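Walk-through checklist for the Skesden house, June round, ground floor first and then up. Same order as last time so the two can be compared. OK means OK, "watch" means look again next round, and "fix" means it goes on the work list. Comments are mine and some of them run long, because I love this old place and there was a lot of good news!

## 1. Entry and front steps

- [x] Handrail tight at both ends: **OK**
- [x] Treads sound, no rocking: **OK**
- [ ] Porch light comes on at dusk: **fix**
- [x] House number readable from the street: **OK**

*Comment:* The handrail is a joy now. Last round it moved if you leaned on it, and this time I put my full weight on it and got nothing at all. The porch light is a bulb or the sensor, and I'd try the bulb first. Second step from the top has a hairline crack in the paint. Paint only, I pushed a screwdriver at the wood underneath and it's solid.

## 2. Smoke and carbon monoxide alarms

- [x] Alarm on every floor: **OK**
- [x] Alarm inside each bedroom: **OK**
- [x] Test button sounds and the others answer: **OK**
- [ ] Manufacture date within 10 years: **watch**

*Comment:* All linked and all LOUD. I pressed the one in the back bedroom and the basement one went off too, just what you want. The upstairs hall alarm will age out before the next full round, so order its replacement with the filter for the furnace and save a trip. Dust on the basement unit, vacuumed while I was there.

## 3. Doors, halls and ways out

- [x] Every bedroom door opens fully: **OK**
- [x] Hall clear to full width: **OK**
- [ ] Back door opens from inside without a key: **fix**
- [x] Bedroom windows open and stay open: **OK** 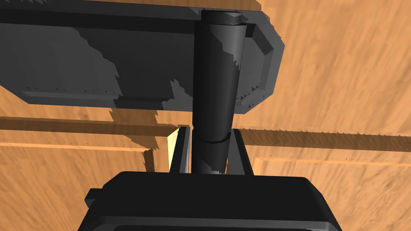 Pinch points get their own line from this round on, and I'm so glad we added it. Hinge sides are the worst, and folding closet doors come a close second. What you want to know is how much room a finger has when the two parts come together, and whether the edges are sharp. The two upright fingers on the gripper are a handy picture of the idea: flat inner faces turned toward each other, a gap between, and the upper ends beveled so there's no square corner. Check a closet door the same way, first the gap and then the edges. Ours passed, apart from the linen closet, where the fold has a burr on the metal strip. A few strokes with a file will sort it out.

*Comment on the back door:* Double-keyed deadbolt, still there. It has to go. A thumb-turn is cheap and fits the same hole, and I've already measured the door for it. Until it's changed, the key stays on the hook inside, at a height everyone can reach in the dark.

## 4. Stairs, upper and basement

- [x] Light switch top and bottom: **OK**
- [x] Nothing stored on treads: **OK**
- [x] Carpet tight, no loose edges: **OK**
- [ ] Basement headroom marked: **watch**

*Comment:* Somebody cleared the basement stairs completely and it's wonderful, you can see every tread. The yellow tape on the low beam is peeling at one end. Press it down for now, replace it if it lifts again.

## 5. Kitchen

- [x] Extinguisher gauge in the green: **OK**
- [x] Outlets near the sink trip on test: **OK**
- [x] Range hood filter clean: **OK**
- [x] Nothing that burns within reach of the burners: **OK**

*Comment:* Full marks! The extinguisher is on its bracket by the door, where it should be, so you move toward the exit to get it.

## 6. Upstairs rooms and doorways

- [x] Thresholds flat, no lip to catch a toe: **OK**
- [x] Outlet covers whole: **OK**
- [ ] Door stops fitted: **fix**
- [x] No cords run across a doorway: **OK**
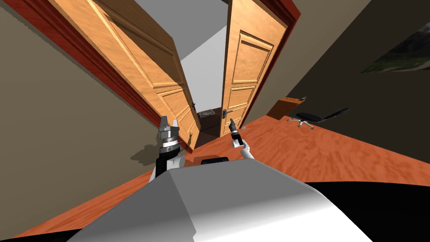 Door stops are the one thing left up here, and it's a nice easy job. Get the solid kind that screws to the baseboard. The springy ones bend over time and then the knob finds the wall anyway. Set the door at 90 degrees, mark the spot, drill a small pilot hole and you're done.

## Work list

1. Thumb-turn for the back door (do this first, please)
2. Porch light: bulb, then sensor
3. Door stops upstairs
4. File the burr on the linen closet strip
5. Order upstairs hall alarm with furnace filter

Meter read 1,361 when I left, in case anyone wants it for the energy sheet.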